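Valel Play Hall: monthly floor and toy check, with comments
Mon 12 October
Ground floor, pretend market corner and adjoining storage

Marks used: OK, FIX (do it this month), OUT (remove from use today). Comments go after the mark. Please write more than "fine." Last June's sheet said "fine" all the way down, including next to the door handle that had come off.

1. Entrance and shoe area
1.1 Mat lies flat. OK. One corner is developing ambitions. Watch it.
1.2 Gate latch closes by itself. FIX. It closes by itself if you close it.
1.3 Hooks tight, no screws showing. OK.
1.4 Exit route clear. FIX. Two strollers and a folded banner for the Drirnora spring fair. The fair is over. The banner can go upstairs.

2. Floor
2.1 Concrete swept and free of grit. OK, apart from the strip under the radiator, where grit goes to retire.
2.2 Cracks or raised joints. OK. The filled joint by the pillar is holding.
2.3 Trip hazards. FIX. Most of the produce section was at ankle height when I came in. A child can fall over a banana of any material.
2.4 Soft mats butted together with no gaps. OK.

3. Pretend market: toy food
3.1 Surfaces intact, no splits or sharp seams. OK for the pieces I handled. The Feda stall set has one seam I don't love, on the eggplant. Set aside for gluing.
3.2 Small parts tester. OUT for one loose stem and one half of something that used to be two halves. Anything that drops fully into the tester goes in the trash, even if it is somebody's favorite.
3.3 Bite marks. Present, as ever. Nothing bitten through.
3.4 Washed and dried before going back. FIX. The log has a gap of 9 days. I choose to believe in a lost pen.
3.5 Stored in rigid, open containers. FIX. See below.

Item 3.5 has come back on every sheet I've filled in this year. The containers exist. They are the right size, and they cannot go over anyone's head. Still, toy fruit finds its way into plastic bags, usually the ones with vegetables printed on them, which I admit is good theming.
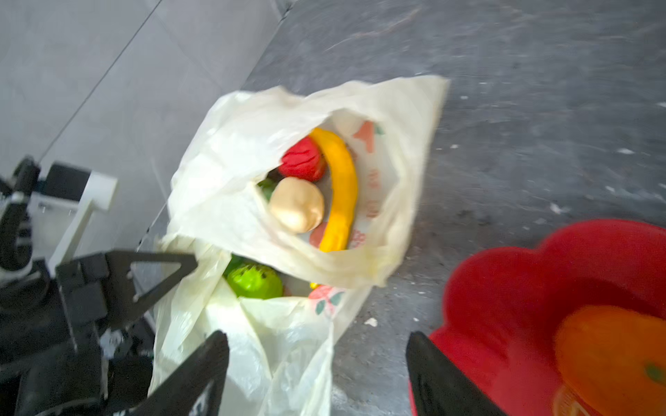
Can we keep the toy food in a plastic shopping bag if an adult is always in the room?

Thin plastic bags stay out of the play area at all times, because a child can get one over the face faster than an adult can cross the room. Use a tub or a mesh sack with no long drawstring, and put the bag on the high shelf in the office.

3.6 Tubs and bowls free of cracks. OK. Run a finger around every rim, fancy ones included. It takes a minute and you feel foolish, and then one day you find the chip.
3.7 Real food mixed in with toy food. OK this month. We will not revisit the pear.

4. Shelving and furniture
4.1 Mutiso shelf unit fixed to wall. OK. Pulled hard, nothing moved except me.
4.2 Heavy items on bottom shelf. FIX. The cash register has been promoted to the top again. Please demote it.
4.3 Table edges smooth. OK.
4.4 Chairs stable. OUT for one chair with a wobble. It has been out before and keeps returning to work. Now in the locked closet.

5. Electrical and heating
5.1 Outlet covers fitted. OK.
5.2 Radiator guard secure. OK.
5.3 Extension cords. FIX. One, coiled behind the stall, connected to nothing at either end. Take it away.

6. Cleaning supplies
6.1 Locked away. OK.
6.2 Labels readable. FIX. The spray bottle marked "water??" has been emptied. Question marks are not a label.

7. First aid
7.1 Kit stocked and in date. OK, short 2 small dressings. Reorder.
7.2 Accident book on its hook. OK. Last entry concerns a toe and the chair in 4.4.

Actions before opening tomorrow: clear the exit route, move the register down, all plastic bags out of the market corner, toy food washed and put into tubs. The gate latch needs a new spring, part 191 in the hardware catalog.

Leave this sheet on the clipboard by the sink. The clipboard stays by the sink too.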